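Zevby fingers vs. Stendden fingers on a two-arm cell
Forum: End Effectors and Other Regrets

ratchet_pawl
Posted July 28, 2023

I have spent 90 hours with the Zevby tapered fingers and the same with the Stendden soft pads. Same arms, same Bassi controller, 767 picks each. Zevby dropped 41. Stendden dropped fewer, but took so long to let go of things that I started bringing a book. I'm keeping the Zevbys. Talk me out of it.

moss_and_torque
Which objects? If it was all cubes, you measured cubes.

ratchet_pawl
No cubes. Soap, bath sponges, a rubber duck that now has a dent in it. Everything goes into a basket.

lowbacklash
Stendden owner here. The slow release is a firmware default. Page 243 of the manual, naturally, after the warranty section in nine languages. Set the vent time to minimum and run it again.

ratchet_pawl
I did read the manual. I stopped at page 12, when it congratulated me.

moss_and_torque
So your comparison is one gripper tuned and one out of the box. I'd throw out the whole Stendden column.

kettle9
Disagree. Out of the box is how most of us meet these things. A set of pads costs $2,238 and it should be able to open by itself.

lowbacklash
It opens. It's just thoughtful about it.

ratchet_pawl
Fine, rerun in August with the vent time fixed. Meanwhile, the current setup is Zevbys on both arms, and I'm down to the dark woven basket and one yellow lump, so I can't blame clutter.
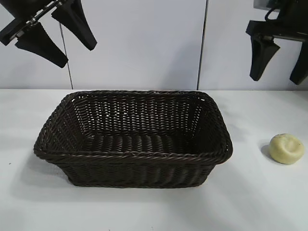

My worry is the rim. Tapered tips like to find a gap in a weave and move in permanently, so I've raised the approach height on the left arm and capped the closing force on both. If that costs me cycle time, so be it.

kettle9
Where's your camera? I had a Wanum on the wrist and it saw mostly its own fingers.

ratchet_pawl
Fixed mount. Wrist cams are next month's argument.

moss_and_torque
Still throwing out the column.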